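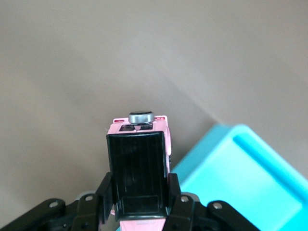
Search this site Go Advanced search

Does the Fasomow starter kit do what the box says?
Student project report, Tikkanen workshop course
Kalevi Mäkelä
Mar 30, 2026

The Fasomow kit is sold by Fukberg as a gripper arm that "sorts and tidies small items straight out of the box." Our course bought one in January, and I asked to test it because I didn't believe the sentence. I still don't, though some of it held up better than I expected.

What you get is the arm, a two-finger gripper with a small camera at the wrist, a power supply, and a login for the Onness software. The login is good for 95 days. After that you pay, and I had to read page 50 of the manual to learn that. I think it belongs on the box.

Setup took me 2 evenings. The manual says one. Most of the extra time went into the camera calibration, which stopped twice with error 3977 and no explanation. The support page for that number tells you to restart, so I restarted, and then it ran.

The task was plain: pick up a toy vehicle and put it in a tray. I used a pink one with a boxy body and rounded edges. The gripper can hold it upright with a finger on each side, and I have no complaint about that. But flat parallel sides are the easiest thing you can offer a two-finger gripper. Fukberg's own sales video uses blocks and boxes all the way through. I'd like to see it try a sock.

Releasing over the tray was less steady. When I moved the tray a little between runs, the arm sometimes kept going to the old spot. The software has a setting called "refresh view" that is meant to fix this. It is turned off by default, and turning it on makes every move slower.

I also wanted to know what the camera sees when there is nothing to pick up, so I looked at the view over the bare surface.

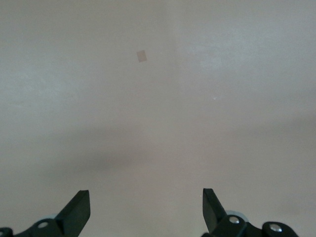
Wrist camera view, gripper open, nothing between the fingers.

Light is my main worry. The surface is plain pale gray, yet one side of the view is much brighter than the other and a soft shadow lies across the middle. A person ignores that. I can't say how well the software does, and the manual only asks for "normal room light."

My opinion is that the hardware is decent and the claims are too big. As a way to learn how a gripper is set up, I would use it again. I would not buy it to tidy anything. I also tested only one toy, so please don't read this as a full review.

Comments

Leena Kallio
Fair report, but you should have tried something round. Did you run it with refresh view on the whole time or only at the end?

Kalevi Mäkelä
Only at the end. I agree about something round.

tray_owner
We got 3977 too. Unplugging the camera cable worked for us, restarting didn't.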